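Wire mesh basket

A wire mesh basket is an open container made from lengths of metal wire, crossed and joined to form a grid, and used in the home for keeping small things together where they can be seen and reached. It may be round, square or rectangular, with one level or several, and it is at home almost anywhere: on a kitchen worktop, in a larder, beside a washbasin, on a desk, or at the back of a wardrobe where it holds the scarves that have nowhere else to go.

Construction

Most household examples begin as plain steel wire, cut to length and welded wherever one wire crosses another. The grid is then bent up into walls, and a thicker wire is usually run along the top to keep the whole thing stiff and to spare the fingers from sharp ends. Finally the basket is coated, as bare steel rusts quickly in a steamy room. White is the old favourite among coatings, followed by black and grey, and a good coat will last for many years if it is not scraped – the trouble nearly always starts at the corners, where a small chip lets the damp in.

Workshops differ a good deal in how closely they set their wires. The Nowicki works, remembered for its larder baskets, offered a pattern with 42 wires to the long side, which was close enough to hold a loose clove of garlic, and a more open one with 30, which was cheaper and a great deal easier to wash.

Two-level baskets

A basket with an upper shelf makes better use of the air above a table or inside a cupboard, and is a kindness to anyone with a small kitchen. The lower level is commonly reached through an open front, while the upper one serves as a little table in its own right. Some makers leave both levels as bare wire. Others, among them Grelorus and later Dellel, fitted flat panels, so that narrow things such as cups, egg cups and spice jars would stand upright instead of tipping into the gaps.

The household writer Ama Sulemana, whose long-running column Flurnari gave a whole spring to the subject of shelves, advised putting heavy things below and everyday things above. She was fond of telling readers to try a basket out on a table first, filling it and emptying it again at their leisure, before deciding which cupboard it should live in. 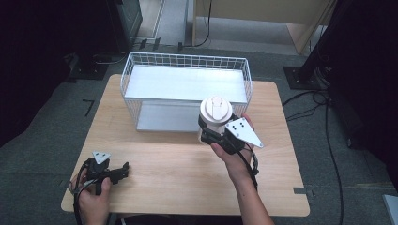 Cups with lids are a slightly special case, as a tab or knob on the lid adds to the height and can catch on the shelf above. They are generally happier on the upper level, where there is nothing overhead to bother them, and where a hand can come down from any side. Handled mugs take up more room than one expects – turning all the handles the same way helps.

Care

Warm water, a drop of washing-up liquid and a soft brush are all that is needed. Rosario Mazza, in a much-loved March talk on kitchen repairs, recommended drying the joints with an old tea towel and touching in any chips with enamel paint, left overnight to harden before the basket goes back to work.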